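Visit report: Orkance furniture showroom, Veltomard
By Cyril Ackroyd – May
3 comments | 77 shares

The bedside range is kept on the upper floor, past the wardrobes. Orkance lists 231 pieces in the current catalogue, of which the Vavero line was the reason for my visit. Doors open at ten and the floor is quiet until noon. 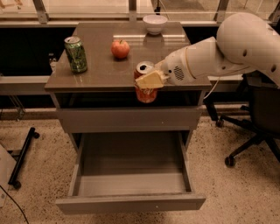 Storage in small bedside units is usually let down by the drawers. A shallow drawer that stops halfway wastes its rear third, and I check this first. The lower one on the grey-brown cabinet comes out far enough to show its whole interior, light grey with raised sides. The open shelf above the drawers would suit books. The gloss top reflects whatever stands on it – a white bowl, in one case – and I would expect it to show dust. I prefer matt.

Delivery is charged separately outside Veltomard.

2 replies to this report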